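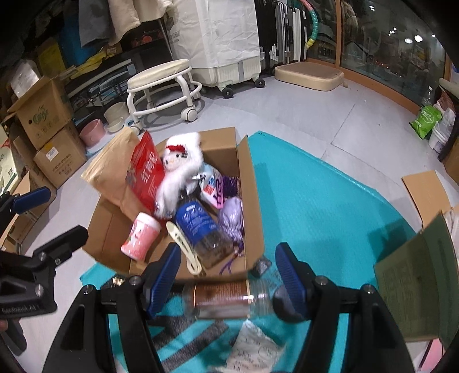

Mareike Petersen wrote in to ask why a box has to be made of wavy paper at all, when a thick flat sheet would be simpler. The wavy layer makes the board stiff without making it heavy. To see how, it helps to look at the way the board is put together.

What is in the board

The brown material that most people call cardboard is properly called corrugated board. Corrugated means folded into ridges. The plain kind has three sheets of paper. The two outer sheets are flat and are called liners. The sheet in the middle is bent into waves, and each wave is called a flute. Glue holds the tips of the flutes to the liners.

If you find an old box, tear a small piece from a flap and look at the torn edge. You will see a row of little arches. Each arch has air inside it.

Why waves are stiff

Hold a sheet of writing paper by one short side. It droops. Now fold it back and forth like a fan, open it slightly, and hold it by the end of the folds. It stays out straight. The paper weighs the same as before, but part of it is now higher and part of it is lower. Material that is spread farther apart in this way is harder to bend.

The liners do the same job in the board. When you try to bend it, one liner is stretched and the other is squeezed. The flutes keep the two liners apart. If the flutes are crushed, the liners move together and the board goes soft at that place. It does not fully recover.

Which way the flutes run

In most shipping boxes the flutes in the side walls run up and down. They act like a row of short columns, so the walls can carry another box on top. Turn such a box on its side and some of the flutes lie flat. The box can then hold less weight.

The corners carry the most. A stack with its corners lined up is much stronger than a stack where each box is turned a little.

How it is made

At the Seidel mill in Darndale, paper arrives on large rolls. Steam warms the middle sheet so that it bends without cracking. It then passes between two metal rollers with teeth, which press the waves into it. Starch glue is put on the tips of the waves and the first liner is added. The second liner goes on farther down the line.

The board is dried, cut, and creased where the folds will be. The Seidel line makes 223 sheets from one roll of liner in its largest size.

What water does

Paper is made of plant fibers that hold on to each other. Water gets between the fibers and loosens them, and it can soften the starch glue too. A damp box may look normal and still fail when it is lifted.

Try it: the paper bridge

You need 4 sheets of paper, two books of equal height, glue, and some coins.

Set the books 5 inches apart. Lay one flat sheet across the gap and add coins until it falls. Write down the number.

Fold the second sheet into a fan with narrow folds. Lay it across with the folds running from book to book. Add coins again.

Glue the last two sheets to the top and bottom of the fan. Let the glue dry before you test it.

Words to know

Liner: a flat outer sheet.
Flute: one wave of the middle sheet.
Crease: a pressed line where the board is meant to fold.

Next in this series: Glue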